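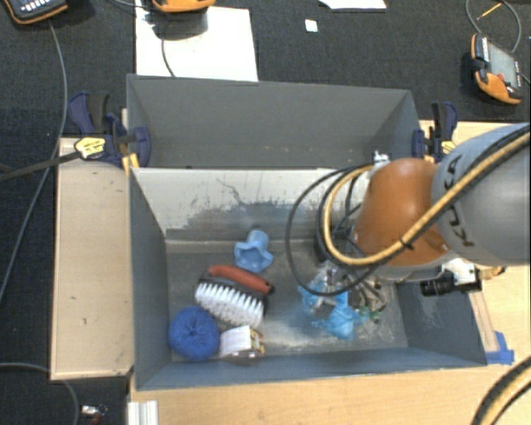
Our project is on the bends of the Bara, the small river that runs from Ikitz down to the old mill at Grevach, and why it refuses to go straight. A river on flat ground starts with a slight curve, the water speeds up on the outside and eats the bank, and mud settles on the inside. The curve gets deeper until it nearly meets itself, a lot like the yellow cable where it curls up into a loop beside the orange housing. The looser black loop to its left is closer to the wide, lazy bends near Grevach!

## What we did

We compared the 1:4,000 map in the Grevach library with our own tape measurements from August. We picked one bend, which everyone local calls Chang Bend, and put in pegs along the outer bank.

- Length of channel around the bend: 159 m
- Straight line across the neck: 70 m
- Width of the gravel bar on the inside: 96 cm at the narrowest peg

Dividing the first number by the second gives 2.27, and anything over 1.5 is usually called meandering. We were really pleased with that, as we had guessed it would come out much lower.

## Problems

Two pegs went missing before we could measure them again, so the erosion part is weaker than we planned. The tape also sagged over the nettles. Next time we want to use longer pegs and start upstream at Ikitz, where the banks are sandy and the bends look even tighter.

Report handed in 3/30/23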